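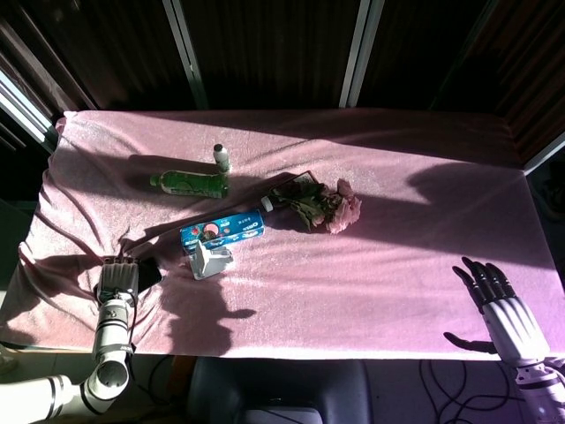
Fading on one side of lined curtains - UV or heat?

tmarsh_129
South-facing room, dark brown curtains, four years old. The leading edges have gone noticeably lighter than the rest. Lining is intact. The glazing is standard double, no coating. Is a UV film worth fitting, or is the damage thermal?

Wakby
UV does part of it, visible light does much of the rest. A clear film blocks nearly all the UV and leaves the visible through, so it slows the fading without stopping it. Dark browns are usually a mix of dyes and one goes first. Does the faded part look red or green?

tmarsh_129
Reddish.

Perrine Aubert
Then the blue component has gone. I wouldn't bother with film. Rotate the panels left to right every October and accept it. I did this with a Tametti polyester blend and the wear evened out over 2 years.

Wakby
Rotating spreads the damage over twice the width. The total exposure is the same.

Perrine Aubert
Yes, and evenly faded curtains look fine. Unevenly faded ones don't.

sabatier_k
Check the film against your window warranty before you buy. Absorbing films raise the glass temperature, and on sealed units with partial shade you can get a stress crack. Mine went corner to corner on the second pane. Replacement was 129 plus fitting, the film was 49.

Wakby
That's solar control film. Clear UV film absorbs far less heat - different product, though the warranty point stands.

sabatier_k
Mine was sold as clear. The data sheet said otherwise.

tmarsh_129
Warranty excludes all applied films, just looked. Would solution-dyed fabric be the better route when these are replaced?

Wakby
Yes. Pigment goes in before the fiber is spun. Ask for the lightfastness rating in writing.

Perrine Aubert
And keep the lining separate so you can swap it.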